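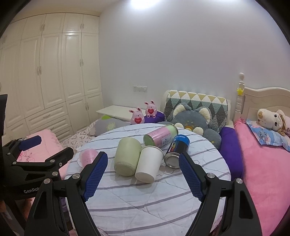
4.2 Changes to the working day

Before the hand-held grippers came in, operators at the Skiltolside site taught the arms by joystick from a fixed bench. Staff now carry out the tasks by hand with the tool, in furnished rooms, and the recordings go to the Hanemow team for training. Figure 3 shows a tabletop task with cups and cans, several of them lying on their sides, and two grippers at the table.

We interviewed 15 operators and read the shift logs for July, which cover 2104 recorded attempts. Of these, 956 involved cylindrical items. Operators rated these as the most tiring, as a can on its side has to be approached at the right angle and the wrist takes the strain. Eleven of those interviewed said they had changed how they stand at the table. Two had asked for a higher one.

The move away from the bench also changed who talks to whom. Zulkifli Hidayat, a shift lead, told us that joystick work was done in silence with headphones on, while people on the grippers discuss the next grasp as they go. Chibuzor Akande liked the new work better but missed sitting down. Callum McIver said his old skill with the joystick no longer counted for much, and his pay grade had not been reviewed.

Breaks were a sore point. The written schedule still follows the bench routine, and most operators organise their own rest between sets. Managers were aware of this and had left it alone at the time of our visit.

Figure 3. Tabletop task with cups and cans, recorded with a hand-held gripper.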